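Can a Machine Fold the Laundry Yet? 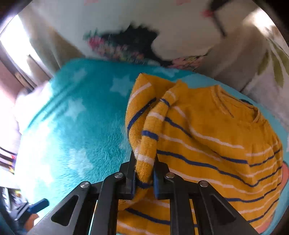 Not at a price any household would accept, in the view of one laundry operator at Tikstead, and not at a speed a shop would accept either. The engineers at Tadell largely agree. Their program has recorded 1,430 attempts at handling knitwear since July, and a sleeve remains among the hardest parts of the work. Two jaws can pinch a fold of knit. Knowing where the rest of the garment lies is another matter.

Salameh, a rival firm, has set towels and pillowcases as its first goal and leaves sweaters for later. Tadell intends to reach 2,000 attempts before it tests a full basket.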